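Remote Control and Battery Check — Bindport Guest Apartments
Checklist with comments, filled in 01/12/2019
Checked by: Solange Bezerra
Comments read by: Brendan Cronin

I love doing this round! It takes a few minutes per apartment and catches the small stuff before a guest does. Tick the box, then write something under it, even if it's only "fine."

1. Remote present and case free of cracks
OK. White case, all in one piece. Give the corners a squeeze when you check — a case that creaks usually has a split under the label.

2. Buttons legible
OK. Colored buttons still bright.

3. Battery compartment
Open it every time, please. Look for white or green crust on the springs, bent contacts, and any sticky residue. If you find crust, stop, put on gloves and bag the batteries before you touch anything else.

4. Cover fits and stays shut
Comment from Jong-dae Yeo: a loose cover is the one I worry about most where small children are staying. If it pops off with a light tap, swap the whole remote and send the old one to me. No tape!

5. Batteries
Same type, same brand, same age. Never top up one old cell with one new one. AA only in these remotes, and read the print on the cell before it goes in.

White remote and AA batteries on the gray wood-grain table:

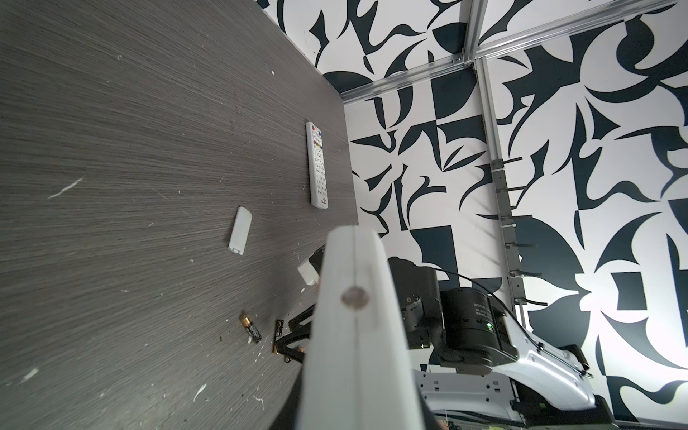
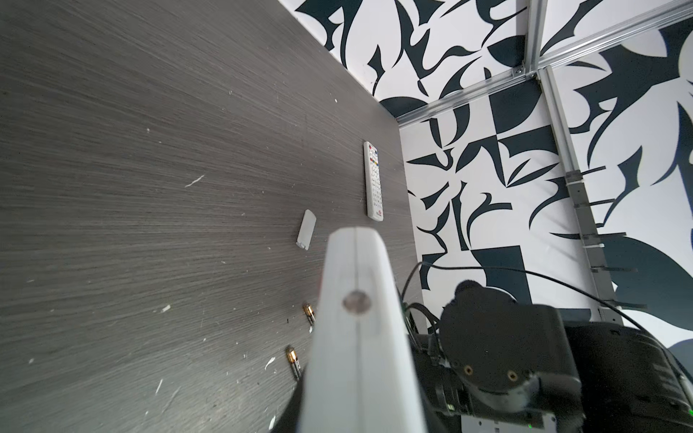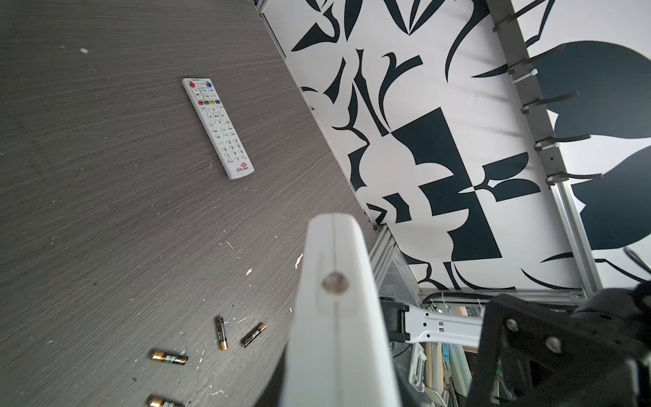
6. Polarity
Match plus and minus to the marks molded in the compartment. I got this backward in apartment 42 last April and spent ten minutes blaming the TV, so now I say it out loud as I go. Try it, it works beautifully.

7. Loose cells
Never leave them in a drawer with keys or coins. Spares go in the lidded tub on the linen shelf, used ones in the red tub by the back door. Costel Yordanov empties the red tub and would like you to tape the ends of anything that isn't an ordinary AA.

8. Button cells
Separate job, separate sheet. Kitchen scales and key fobs are on it. If you ever find one loose on a floor, pick it up right then and phone me.

9. Table surface
Wipe before and after. Grit gets into the compartment and then the cover won't seat properly. Marks that don't wipe off go on the furniture sheet.

10. Function test
Power, volume, one channel up, one channel down. Stand by the sofa, not right in front of the set.

Still open
— More lidded tubs, please. The ones we have are great and I'd like one on every floor.
— Bautista Retamal asked if we could write the install month inside the cover in pencil. Yes! Let's start with the next round.
— Spare covers are on order. Until they come, remotes without one stay in the office.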